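Red for Keep

The pump quit in October and she still hadn't told her sister. Two months. Buckets from the neighbour's tap, 37 steps there, 37 back, the handle cutting a line in her fingers.

Now the parts were out. Finally. Valves, clamps, the little caps she kept losing. The man at Skolier had wanted 288 dollars for the lot and she'd laughed, a bit too loud, and gone home and pulled the old line apart herself.

Red tray for keep. Green tray for maybe. Their father's system, his trays too, or ones the same colour. He never had one for rubbish. Nothing was rubbish.

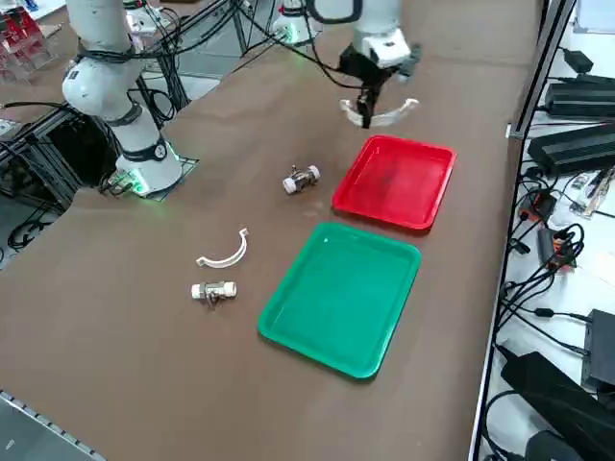 She picked up a valve and worked the lever. Stiff. Worked it again, harder. It gave with a squeak and she said ha, out loud, to the kettle.

Maybe, then. No. Keep.

The phone went. Her sister. She let it ring out, wiped her hands on her jeans, let it ring out agian.

What would she even say? The house is fine. I'm fine. I've been washing my hair in a stockpot.

Forty minutes till the hardware shut. She needed tape, the good stuff, and one more clamp in case. Keys, where were the keys. Under the Apaza catalogue, of course, colour pages all stuck together with tea.

Third call. She got it on the step, boots half on.

"It's the pump," she said, before hello. "Its been the pump since October."

Quiet on the line. Then a car door, shutting.

"Which fitting?" her sister said.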